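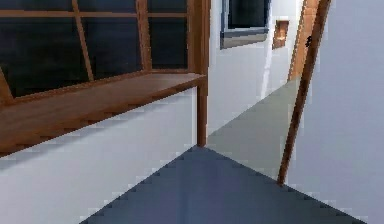
## Water voles are back on the Udenby, and the brook looks all the better for it

It has been a long while since anybody in Tomalden could stand on the footbridge of an evening and hear that small, satisfying plop of a water vole dropping into the brook, but the sound has returned, and those of us who grew up with it are more pleased than we can easily say. The latest survey of the Udenby Brook found signs of voles along 26 stretches of bank between the old mill and the Pillow, which (for newer readers) is the soft, round hump of wet meadow just below the village where the brook spreads itself out every winter.

Only 2 stretches showed any signs at all when the same walk was done in the year 2000, and for several years after that there were none. Mink had a good deal to do with it, as they did on so many small rivers, and so did the habit of mowing right down to the water, which left the voles with nothing to eat and nowhere to hide.

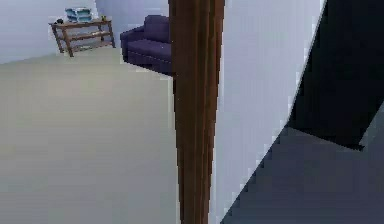
## What has changed

The biggest difference is the fencing. Cattle now drink from troughs set well back in the fields, and the strip they used to trample has been left to grow as it likes. It was a sorry sight in its first spring, all mud and dock, and there were letters to this newsletter saying so. By the second summer it had filled with reed grass, meadowsweet and great willowherb, and last year the purple loosestrife was so thick by the mill that you could hardly see the water from the path.

The survey was carried out by Mitsotakis-Vlachou, the small ecology firm that has looked after the brook's records for the parish, and it took in both banks. Surveyors searched for burrows, for droppings and for the tidy heaps of nibbled stems that voles leave behind them, each one bitten through at a neat slant.

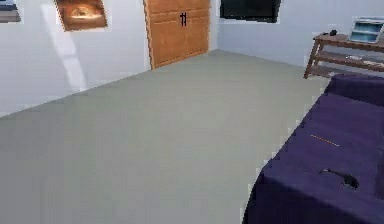 They also found otter prints in two places, kingfishers nesting in the high bank below the weir and, rather to their surprise, a good number of white-legged damselflies, a creature that likes slow, clean water with plenty growing in it. The full list of plants and animals along the brook now stands at 263 kinds, and it is a lovely thing to read through with a cup of tea, even if you skip the mosses.

None of this means the voles are safe. A wet winter can flood a whole colony out of its burrows, and a single mink can undo years of patience. The floating rafts that pick up mink prints will stay out all year, and the report asks that the gap in the long grass by the lower ford be allowed to close over, so that voles on the two sides of it can reach each other without crossing open ground.

Walkers can help too. Please keep dogs out of the water between the mill and the Pillow, especially in spring when there are young in the burrows, and do stay on the mown path, tempting as it is to wander down for a closer look. The footbridge is much the best place to watch from in any case. Come at seven in the evening when it is still, lean on the rail, and listen for chewing, which carries surprisingly well!
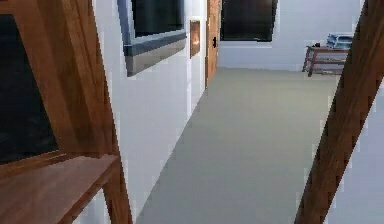 *Tomalden Brook News | October | Page 2*

The report recommends a little coppicing of the alders on the shady side, to let more light on to the water, and this will be done in short lengths over the winter, once the leaves are down. The path may be closed for a morning here and there while the branches are cleared, with notices put up at both ends beforehand.

A printed copy of the report can be read in the village library, where it is kept on the desk with the walking maps. The next bank survey will be in spring, starting at the mill on a Tuesday morning, and sightings from the footbridge are very welcome in the meantime. Leave a note at the library desk with the place and the time of day.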